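Speaker notes: Repointing and damp in solid brick walls
Pudlow Building Conservation Evening, June 2026
Speaker: Ottar Söderlund
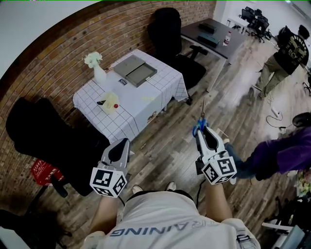

1. Opening (keep to two minutes)

Introduce self. Surveyor, mostly solid-wall housing in Pudlow and Tunstall. Tonight covers mortar only. Questions on timber go to Xolani Mthembu, who speaks after the break.

State the claim early: most of the damp complaints I am asked to inspect in solid brick walls involve a mortar that is harder and less porous than the brick next to it.

Ask for a show of hands: who has had a wall repointed in cement? Do not comment on the answer yet.

2. How a solid wall handles water

A nine-inch wall has no cavity. Rain enters the outer face, is held in the brick and the joints, and leaves by evaporation when the weather turns. The wall depends on the drying stage.

In a soft lime joint, much of the evaporation takes place through the mortar. The joint weathers first and is replaced when it has worn back. With a dense cement joint, evaporation moves to the brick. Salts collect behind the brick face and crystallise. The face blows off.

Define spalling here. Pass the two sample bricks round, the sound one first. Ask for them back.

3. The Wundville terrace

Survey of 33 houses, all of one build, same brick throughout. Readings were taken in February at three heights on the front wall of each house, 214 readings usable after discards. The discards were mainly points where foil-backed plaster gave a false high.

Main result: houses repointed in cement read higher at the middle height than those still in lime. At the lowest height there was little difference between the groups. Say clearly that this does not show a rising damp problem in either group. Ground levels were too high along most of the street and that affects the bottom reading whatever the mortar.

Limits to mention:
- Hand-held resistance meter, so the figures are relative.
- One season only.
- Heating patterns were not recorded.
- Gutters were checked from the ground.

If pressed on the third point, agree. It should have been done.

4. Choosing a mortar

Start from the brick. A soft brick needs a softer mortar. For sheltered walls of the Wundville type I specify a lime putty mix with sharp, well-graded sand. For exposed gables, a weak natural hydraulic lime.

Sand matters as much as the binder. Soft building sand gives a smooth, workable mix that shrinks. Show the jar test: sand, water, shake, leave to settle. Let people look at the silt layer.

Joint width on the terrace is close to 8 mm. Rake out to at least twice the width of the joint. No angle grinders on narrow joints. Use a plugging chisel, or an oscillating tool with a carbide blade if the operator is used to it.

5. Curing

Dampen the joint before filling. Fill in layers where the depth is over 20 mm. Beat the face with a stiff brush once it has gone firm. Cover with damp hessian and keep the sun and wind off it. No lime work when frost is expected.

Most failures I see in new lime pointing come from fast drying. The surface turns powdery and the owner is told that lime does not last. Go back to the show of hands at this point.

6. Costs

Clitbridge front elevation, one house, hand raking and lime throughout: £1,665 excluding scaffold. The cement quote for the same wall was lower. I would not give a percentage, as the two contractors measured the wall differently.

Removing hard cement can damage the brick edges. If the cement is sound and the bricks are not spalling, leaving it alone is a fair option. Someone will ask about this, so cover it before questions.

7. Close

Repeat the checking order: gutters, ground levels, then pointing. Handout is on the side by the door, 100 copies. Hand over to Xolani.

Contact: Pudlow Building Conservation Evening | © Ottar Söderlund | Back to top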